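ジョンダウ通信　梅雨の目地と色えらび号
2018年6月21日

締め切り過ぎてます。すみません、走り書きで。

今号は水まわりの目地の話。先月の号で「台所の壁、タイルにするか迷い中」と書いたら返事がけっこう来て、ほとんどが掃除の心配でした。色の相談かと思ったら掃除。まあそうですよね、この季節。うちの洗面所もまさに今、隅が黒っぽい。人のこと言えない。

で、プリキルビーの現場の話から。築39年の集合住宅の一室で、台所と洗面をいっぺんに直しています。施主はシャーリー・ナットールさん。前の壁は白いつるつるの化粧板で、継ぎ目のコーキングが痩せて、はがしたら裏の下地がふかふか。よくあるやつ。下地を替えて乾かすのに2日みていたのに雨続きで延びました。ここは急がないほうがいい。急いで貼った壁は、あとで必ず角から浮いてきます。経験済み。痛い思いをしたので何度でも書きます。

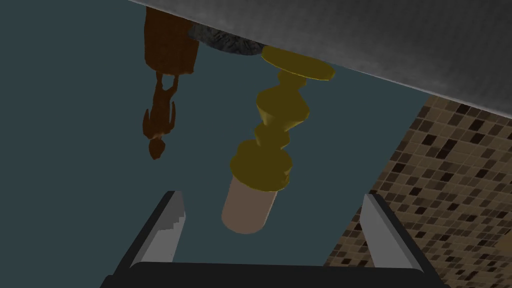

目地の色は、タイルを決めてから考える人が多いんですが、順番を逆にしてもいいくらいです。白目地は写真映えするけれど、コンロの横だと半年で黄ばむ。グレーが無難、茶系のタイルならもう一段暗くして焦げ茶寄り。ナットールさんは最初、壁ぜんぶを小さいモザイクにしたいと言っていました。でも全面だと目がちらつくし、目地の量もすごい。それより、くすんだベージュと茶とごく濃い茶のまざった細かいタイルの隣に、暗い青緑の無地をどんと置く、こういう取り合わせのほうが落ち着きます。無地の面は拭くだけ。掃除する目地がそのぶん減る。ここが肝心。

費用のことも少し。モザイクはシート貼りなら手間は思ったほどではなくて、高くつくのは端の始末です。窓のまわり、棚の下、コンセントの穴。切って合わせるのが多いほど時間がかかる。なので見積もりを取るときは平米単価だけ見ないで、「端はどうしますか」と聞いてください。黙る業者はちょっと心配。ルッドの展示場で相談会をやったときも、同じ質問ばかりしてました。

掃除の手順、毎年書いてますが今年も。

・まず水拭き。いきなり洗剤をかけない
・中性洗剤と古い歯ブラシ。目地に沿って動かす
・黒ずみが残ったら酸素系の漂白剤をペーストにして置く
・よくすすぐ。ここを省く人が多い
・乾いた布で拭きあげて、換気扇は回しっぱなし

塩素系は効くけど、色つき目地だと抜けることがあるので目立たない所で試してから。酸性の洗剤とは絶対に混ぜないこと。石のタイルに酸性もだめ。大理石は酢でも曇ります。レモンも。
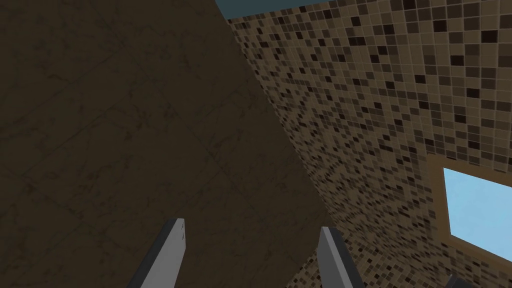 あと換気扇。回してるのに湿気が抜けない、という相談がまた来ました。だいたい吸い込み口の埃か、ドアの下のすきまがないか。空気は入る所がないと出ていかないので、窓を細く開けるかドアを少し開けておく。これで変わらなければダクトのほうを疑ってください。ナットールさんの部屋はダクトが途中でつぶれていて、天井を開けて交換になりました。予定外の出費。でも見つかってよかった。

キース・ヘブデンさんからは床のご質問。濃い色の床は汚れが目立たないんじゃないですか、と。これがですね、逆です。濃い色ほど白い埃と水滴の跡が目につく。髪の毛はまぎれるけど粉っぽいものはぜんぶ見えます。玄関みたいに砂の入る所は中間色がらく。どうしても濃い色がよければ、つや消しで、模様のあるもの。無地のつやありは毎日拭く覚悟がいります。ヘブデンさんは犬がいるそうなので、すべりにくさもお忘れなく。見本を床に置いて、靴下で歩いてみるのが一番わかりやすいです。

大判のものは継ぎ目が少なくて掃除は楽。その代わり割れたときに一枚が高い。予備は必ず取っておくこと。廃番になるとほんとに手に入りません。うちでは6枚とっておいて、もう残りわずか。引っ越しのときに業者さんが工具を落としまして……。物置の奥に立てかけず、平らに寝かせて保管を。立てると角が欠けまます。 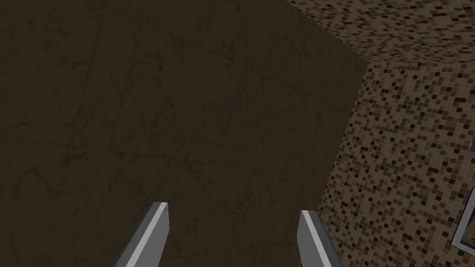 石目調の濃い茶の面と、細かい角モザイクの壁。

色見本の見かたについても質問が多いので。店の照明で決めないでください。必ず持ち帰って、朝と夜に見る。電球色の下では茶がずいぶん赤くころびます。青緑は夜になるとほぼ黒。それが好きなら問題なし、明るい台所にしたい人は一段明るい見本もいっしょに借りておくと安心です。壁用の見本は壁に立てて見ること。机に寝かせて見ると光の当たりかたが違うので、貼ってから「こんなに暗かったっけ」になります。私もやりました。トイレの壁。いまだに暗い。

小物の色は最後でいいです。からし色とか、くすんだピンクとか、暗い青緑の面の前だと意外によく映えるので、花瓶ひとつ、布一枚から。先に壁を小物に合わせてしまうと、飽きたときに逃げ場がない。 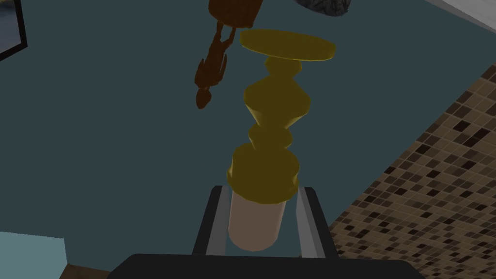 黒い指にはさまれた、淡いピンクベージュとからし色の取り合わせ。

連絡いくつか。

スケサノの目地見本帳、貸し出し中のものがまだ戻ってきてません。お手元にある方、そろそろお願いします。次に待っている方がいます。

ルッドの相談会は夏はお休みで、次は12月。年末の大掃除にぎりぎり間に合うかどうか、という時期ですが、会場の都合でここしか取れませんでした。図面がある方は図面を、ない方は壁の写真と、縦横を測ったメモだけでも持ってきてください。寸法がないと話が始まらないので。

プリキルビーの続きは次号で。目地の色はまだ決まってません。ナットールさん、昨日また見本を取りかえてました。焦げ茶か、もう少し灰色がかったのか。決またら報告します。

質問はこのメールにそのまま返信で。返事は遅めです。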